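# How to plan the budget for hand-held grippers

Before you ask for prices, write down what the grippers must pick up. For our fruit sorting work we needed 2 of them, one for each hand, and I divided the budget into three lines: the tools, the finger pads and the cables.

1. Ask each seller (we asked Budon and Leiva) for the price of spare pads. Our limit was 100 euros per set.
2. Put the delivery cost on its own line. We paid 111 euros.
3. Keep 800 euros aside for repairs in the first year.

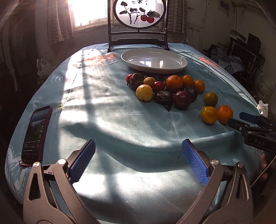

When the offers arrive, compare the warranty before the price. Leiva was cheaper, but the jaws were not covered. Check also how long the spare parts will be in stock, and ask for this in writing.

Send the order only after the person who will use the tools has read it.

Dario Sanna, 5/9/20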